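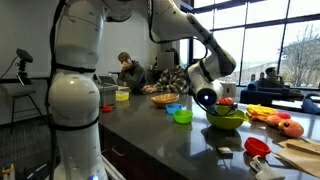
Every list of counter-cleaning tips I have read was written by a person with a pale, matte counter. Dark and glossy is another animal. A long dark gray top over dark wood cabinets looks wonderful in a showroom, and then you set a lime-green mixing bowl on it, make one batch of pancakes, and spend the evening chasing smears. I've had a dark counter for 27 months and have tried most of what the internet recommends. Some of it works. A fair amount of it makes things worse, and I suspect the people passing it along never tried it.

The vinegar question

Vinegar and water is the tip you will see most. On glass, fine. On a shiny counter it depends entirely on what the counter is made of, and the tip almost never asks. Acid can dull marble and some other stones for good. If you don't know what you've got, find out before you spray. The installer's paperwork is the place to look, and if that went in the trash years ago, stick to a drop of dish soap in warm water.

Use less soap than you think. Most streaks I get are soap that never got rinsed off. Wipe once with the soapy cloth, once with a plain damp one, then dry with a clean towel. Skip the drying and you may as well not have started.

Special sprays

The Skesell shine spray costs more than dish soap and left my counter looking the same as dish soap did. The Ilter one smells of fake lemon and left a film I could write my name in. The label promises 90 days of protection. From what? Mine had fingerprints on it by lunch.

Microfiber is worth the money, with one catch. Fabric softener ruins it. Wash the cloths by themselves and let them air dry.

Clearing off first

The best tip I can offer is a boring one: keep fewer loose things out. Each item you have to lift is a reason to wipe around it, and that's where the rings come from. I was doubtful about crates on counters, having read too many articles where a crate "transforms" a room. A plain gray plastic one does the job, though. An orange bowl and a wicker basket can share one if you stand the basket upright, and the whole lot moves in a single lift. The measuring cup never makes it in. I've quit fighting that.

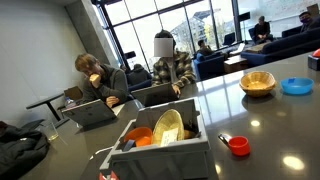
What belongs in a crate and what doesn't

Keep: light bowls, baskets, dry odds and ends, the note you wrote yourself.

Leave out: knives, anything damp, anything heavy enough that you'll drag the crate. Dragging is how glossy tops get scratched, usually by one grain of sand stuck underneath. Felt pads help until they get wet.

Wicker is fine for bread at the table and poor for storing it. It lets the air through and the loaf goes hard. Shake the crumbs out over the sink, and brush the weave with an old dry toothbrush. Please don't soak it, whatever the Daltwood catalog says about "a refreshing bath."

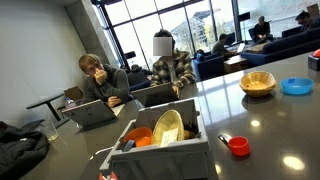 Two wicker baskets, one in the crate and one out on the counter. Both get the dry brush.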